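6/27/23

Up before the alarm. Oatmeal, coffee, and the last of the plums. It was already warm when I went out for the bus, and the 20 was late, so I stood and read the notices on the shelter twice. One of them is still for a craft fair in December.

Today was the cup. I had it down on my list for last week, but the week got away from me. It is the pale beige one with the square sides, the short one from the Wumell set. I have had the set since I moved to Rumton and use it for everything except coffee, which it is too small for. It has been a pencil cup, a salt cup, and for one winter a place for keys. I like that it doesn't roll and sits flat against other things on a shelf.

I got in before nine. Guoqing Wan was there already, eating a bun over the sink. We talked about his move. He has found a place on the Trikport side, second floor, 188 steps from the ferry (he counted them, going slowly). He wants to know if I will take his bookshelf. I said I would measure the wall tonight and tell him tomorrow.

We put the white top over the wooden table. I wiped it down before we started, though there are some dark smudges near my side that I have given up on. I tried dish soap on them on Friday and the green cleaner today. The next thing to try is baking soda, and after that I will leave them alone.

Then the cup, most of the morning. Stand it toward the far edge, right of center, take hold of it on the right, set it down, start over. The square sides make a difference. If I come at a flat side it sits well, and if I come at a corner it turns. I also noticed I hold my breath when I get close to the rim, and my shoulders were sore by eleven. I need to stand closer to the table, or stop leaning in from the hips. My left hand mostly waits. Palm up is easier on the wrist than palm down, so I kept it that way.

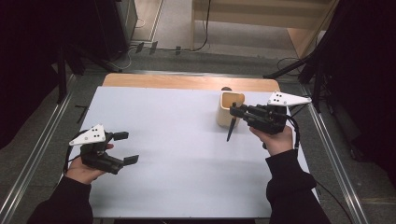
Tuesday morning, the beige cup.

Stopped for lunch at half past twelve. Rice, cucumber, an egg. We ate outside on the step because the room gets stuffy with the door shut. Guoqing had a phone call with the moving company, Lü, and came back annoyed. They want to charge him extra for the stairs, and they told him the truck can only come in the afternoon. He wrote 707 on the back of his hand, the booking number, and then washed his hands after lunch and lost half of it. I remembered it for him.

The afternoon was slower. I did the cup for another hour and then asked to switch, and he took over while I tidied. I swept by the door and rinsed out the coffee things. I wanted to do something about the cables on the floor on the far side of the table, but I didn't know which of them were in use, so I left them. I'll ask on Thursday. There is a bag of ties in the drawer that has never been opened.

Wore the long black sleeves again and was too hot by three. Must look for something thinner. I thought I had an old cotton shirt in the bottom drawer, but I looked just now and it has gone yellow at the collar.

Walked home the long way to get bread. They were out of the brown, so I got the seeded one, which is fine toasted. Also bought 2 lemons, dish soap, and light bulbs for the hall. I forgot stamps again.

Measured the wall. The bookshelf will fit if I move the lamp to the other side of the chair, and then the cord won't reach the outlet without going across the rug. I don't want it across the rug. The chair could go by the window, but the sun comes in there until late and the seat is already faded on one side. I moved it anyway to see and sat in it for a while. It isn't bad. I can see the bus stop from there. I'll say yes to the shelf, and if it doesn't work it can go in the hall.

Soup for supper, with the toast. Put the new bulb in. It is brighter than the old one and shows the dust on top of the door frame, so I did that too, and then the frame in the kitchen.

Called my sister. Her knee is better. She wants the recipe for the lemon cake and I couldn't find the card, only the one for the plain cake with a note on the back saying to add lemon. I read her that. She wrote it down and asked how much lemon, and the card doesn't say. I told her one.

Tomorrow: stamps, laundry, library books back. Baking soda if there is any left in the box. Bed at ten.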